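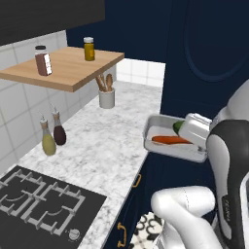
Tray task in the Clollo kitchen: steel baking tray held at the end of the counter, gripper on the right rim, carrot and cucumber inside.

Clollo kitchen cell — setup and upkeep notes

Welcome, and thanks for taking an interest in our little kitchen! This README goes with the simulated arm cell that Khairul Ong and I have been building and patching at Zullevar. It covers how to get the cell running, how to keep it healthy, and how to put it right when it starts behaving oddly, as it does every so often after an update. I have tried to write down the things I would have wanted on my first morning with it, so please forgive me if I go on a bit.

Last revised Friday, December 26, 2025.

What is in the package

You get one room (marble counter, navy cabinets, gas cooktop, tiled floor), one arm with its gripper, and the loose objects for the tray task. The room is fixed. The cabinets look inviting, but their doors and drawers have no joints in this release, so please don't plan a task around opening them. Khairul has a branch where the drawers slide, and it may be merged in July if the contact settings behave.

The recorded set has 1000 episodes of the tray task, and each one is capped at 800 control steps. The folder is called hirano_tray, after the first name we gave the room, and we kept it so that old scripts would still find it.

Getting it running

Unpack everything into one folder and leave the folder names alone. Open cell.cfg and set the path to your asset folder, then run check_cell before you do anything else. It loads the room, moves the arm to its home pose, opens and closes the gripper once, and writes a short report. A clean report ends with the word READY on a line by itself.

The first load is slow. The collision shapes are built then and saved to a cache, and on my older desktop there is time to make tea and drink a fair part of it. Later loads are much quicker.

Where the arm stands

The base position matters more than anything else in the cell file. The arm has to reach the end of the countertop with enough bend left in the elbow to lift a tray over the edge. If you move the base, even by a little, run reach_test again and look at the elbow numbers as well as the gripper ones. I once pushed the base back to get a nicer camera view and spent two days wondering why the lifts had turned so jerky. The elbow was nearly straight the whole time.

Looking after the gripper

The tray rim is thin, and thin things are hard on simulated fingers. We use a smaller time step whenever the fingers are touching something, and the finger friction is set in gripper.cfg, well apart from the friction for the counter. Please keep those two apart. They shared one value in the early days, and a tray that gripped well also stuck to the marble as if someone had glued it down.

After any change to the physics engine, run grip_hold. It closes on the rim and holds for 3440 steps with the vegetables in the tray. Compare the drift with the number in baseline.txt. If it has grown, try these in order:

Clear the collision cache and load again. This cures more than you would expect.
Check that the tray mass has not gone back to its default.
Raise the finger force one notch at a time, running grip_hold after each.

Known troubles

The carrot can roll on a fast lift. Slow the first part of the motion and it mostly stays where it was.

The tray rim and a finger sometimes pass into each other on the very first contact, and you will see a small hop. Episodes with a hop are marked in the log with contact_flag, so you can leave them out if you like.

The oil and vinegar bottles are solid shapes with no liquid in them. They can be knocked over, and reset_room will stand them up again — use it between runs if your arm has been swinging wide.

Asking for help

Write to Uwe Bauerfeind or Khairul Ong through the Hundico issue page. Send along your cell.cfg and the whole report from check_cell, including the dull part at the top with the version numbers. Fixes are very welcome, and so are questions, large or small.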